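Home | Getting Started | Teaching Guide | FAQ | Contact

Okstead Teaching Desk: Frequently Asked Questions

Do I need any experience to start showing the arm a task?
None at all! Most people who join us have never driven an arm before, and the first August group came in having used nothing fancier than a game controller. You work from home in Jilleck, our simulator, and you steer with the Lobo handset that comes in your welcome box.

What does a session look like?
You get a bedroom, a few household things and one short instruction, and you show the arm how you would do it, slowly, start to finish. We ask for up to 300 showings per task, spread over as many evenings as you like.

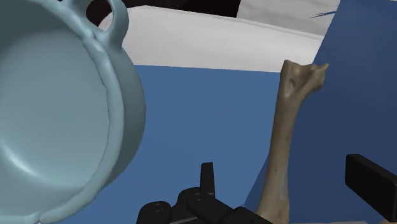
Steering through the wrist view takes a little getting used to, and I'd be fibbing if I told you otherwise. Things near the lens look enormous. When you are lining up on the bone, the pale blue pot can fill nearly half your screen, so watch the black fingers and the knobby end of the bone and let the pot be. If you lose your bearings – everybody does – stop, switch to the room view and pick up from there.

Can I pause in the middle?
Please do. Pauses are trimmed when you upload, so take your time and stretch your hands.

Which view should I use for the big moves?
The room view, every time. It shows you the whole arm along with the bed, so you can judge how far the gripper has to travel to reach a bowl before you go in close. 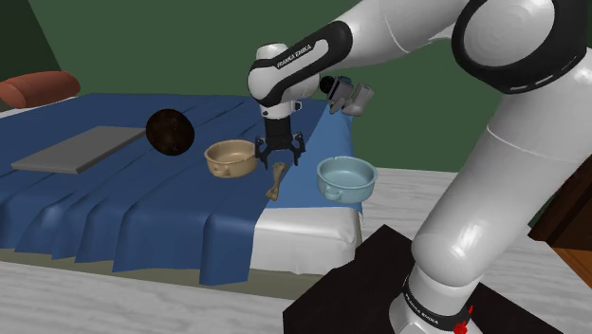 Tharun Poduval wrote in to add that he kept his first 26 showings and threw out the tidy ones by mistake, and that the messy ones, with a wobble and a second try, still passed review. He would like new people to worry less about looking smooth and more about finishing the task they were given. We agree with him wholeheartedly.

Will my showings work for other arms?
Sometimes. We convert them with Pastari, and a slow, steady showing generally carries over better than a hurried one.

Related questions
Setting up your Lobo handset
Why was my showing sent back?
Changing your steering speed in Jilleck
Uploading with a slow connection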